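4. 연표 자료 불러오기 및 지역사 항목 등록

Zemuvix 열람 프로그램 설치가 끝난 상태에서 시작. 아직이면 3장부터 볼 것. Florton 지방사 자료집은 용량이 커서 한번에 안 올라감. 나눠서 진행.

4.1 준비물
- 관리자 계정 (열람 계정으로는 등록 메뉴 안 보임)
- Florton 자료집 원본 파일, 연표 파일 둘 다
- 저장 공간. 원본 스캔까지 넣을 경우 외장 디스크 권장

4.2 연표 불러오기
1. 상단 메뉴에서 [자료] > [연표 가져오기] 선택.
2. 파일 형식은 쉼표 구분. 문자 인코딩 UTF-8로 지정. 다른 걸로 하면 옛 지명 한자가 깨짐.
3. 연도 열, 사건 열, 출처 열 순서 확인. 순서가 다르면 화면 오른쪽에서 끌어다 맞춤.
4. [미리보기] 클릭. 총 276건이 떠야 정상. 모자라면 빈 줄이 중간에 끼어있는 것임. 빈 줄 지우고 2번부터 다시.
5. [등록] 클릭. 한 번에 2000행까지만 처리됨. 사용자 연표를 합쳐서 넣을 때는 파일을 쪼갤 것.

주의: 등록 중 창을 닫지 말 것. 중간에 끊기면 앞부분만 들어가고 중복 검사가 안 됌. 이 경우 [자료] > [되돌리기]로 전부 빼고 다시.

4.3 연대 표기 설정
1. [설정] > [연대]로 이동.
2. 기본 표기는 서력. 식민지 시기 문서는 현지 총독 재임 연차로 적힌 것이 많으므로 "병기" 체크.
3. 날짜가 불확실한 사건은 연도 뒤에 물음표. 프로그램이 알아서 흐린 색으로 표시함.
4. 개력 이전 날짜는 변환하지 말고 원문 그대로. 변환은 열람 화면에서 따로 켬.

참고: 기간으로 된 사건(통치 기간, 전쟁 등)은 시작과 끝을 물결표로 연결. 붙임표 쓰면 음수로 읽음.
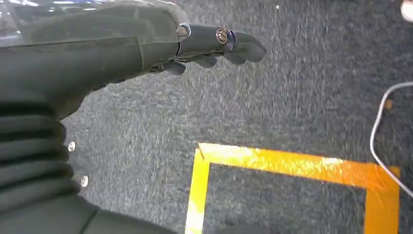

회색 카펫 바닥 위로 뻗은 짙은 회색 로봇 손

4.4 Moura 지역 항목 연결
1. 왼쪽 목록에서 Moura 선택. 하위에 주 승격 전 / 후 두 묶음이 있음.
2. 승격 전 묶음을 먼저 연다. 항목 151개, 거의 다 교구 기록에서 온 것.
3. 전체 선택 후 [연표에 연결].
4. 행정구역 이름이 바뀐 곳은 노란 표시. 하나씩 눌러서 옛 이름과 새 이름을 짝지어 줄것. 자동 짝짓기는 쓰지 말 것, 이름 같은 마을이 여럿임.
5. 승격 후 묶음도 같은 방법.

주의: Doston 항구 항목은 Moura 밑에 넣지 않음. 분리 이후 별도 주로 취급. 이전 판 설명서에는 Moura 하위로 되어 있는데 틀린 내용.

4.5 확인
- 지도 보기에서 연도 막대를 끝까지 움직여 볼 것. 경계선이 13번 바뀌면 정상.
- 경계선이 안 움직이면 4.4의 4번 누락.
- 출처 칸이 비어 있는 항목은 인쇄본에서 빠짐. 인쇄 전에 [출처 없음] 필터로 확인.
- 검색창에 옛 지명 하나 넣어보고 새 지명까지 같이 나오는지 확인.

4.6 백업
등록이 끝나면 바로 [파일] > [백업 만들기]. 파일 이름에 월까지만 적으면 됨 (예: 7월_연표). 백업본은 열람용 컴퓨터 말고 다른 곳에 보관. 복원은 9장.

지명 짝짓기 표 오류나 누락은 자료 담당 Somkiat Sombatkul 앞으로. 항목 번호 꼭 같이 적을 것, 화면 캡처만 보내면 못 찾음.

다음: 5. 인물 항목과 가계도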